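Home | Forums | Kitchen Surfaces | Search | Log in

We use cookies to keep you signed in. Accept / Settings

Thread: White tabletop for produce prep – stains?

aslak_l
I'm replacing an old oak top with a plain white one, 100 cm deep. It will mostly see cucumbers, beets and carrots. Does green skin leave a mark on white? The Zunent rep says no. Stiruteo recommends a sealer every 6 months.

Linnea Boström
Cucumber is the mildest thing on your list. I wipe mine with plain water and a drop of dish soap. Beets are the problem – leave a cut one for 7 minutes and you will be scrubbing.

Glossy cucumber over a plain white top:

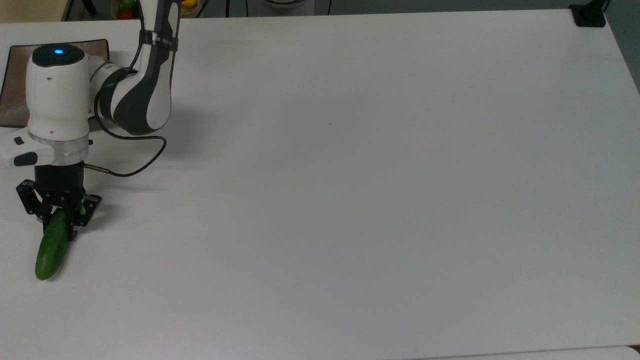 Birger Hovland: I disagree about the soap. It leaves a film, and the film holds the pigment. Plain water, then a dry cloth. My top has had nearly 47 months of daily use and no sealer.

Linnea Boström
Film comes from too much soap. One drop in a full bowl rinses off fine.

aslak_l
Which sealer, if any? Aasen sells one for stone only.

Birger Hovland
Skip it. Cut on a board and the question goes away.

jonatan_s
Depends on the finish. Matte holds beet juice longer than gloss. Ask for an offcut and leave a slice on it overnight before you order.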